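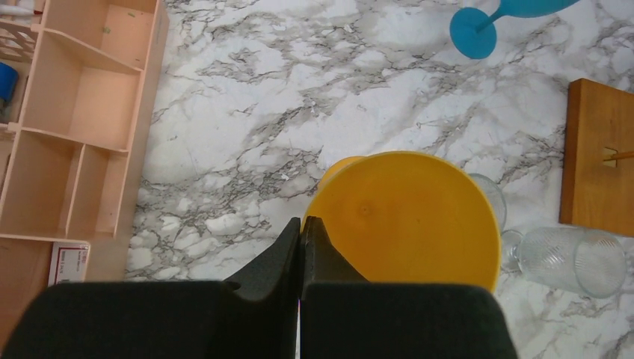
4.2 Do reminder letters bring back late library books?

The claim that a sterner letter gets books returned sooner rests on thin evidence. Krasniqi's trial at the Wenville branch sent 400 letters, half in the old wording and half in the new, and reported that the new wording cut the average delay by 4 days. We doubt it. Borrowers who had moved house were dropped from the second group but kept in the first - a choice the report mentions only in a table note. 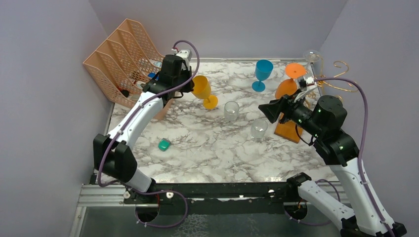

Vol. 26, No. 4

Fawzy repeated the trial at Halliday with the same two letters and found no gap worth the name. His sample was small, and the branch stopped charging fines in April, halfway through. Neither study can tell us whether people read the letter at all.

Figure 3 plots days overdue against date of posting for both branches. The lines cross twice in the first 20 days, and we would not care to say which letter is ahead - or that either one is.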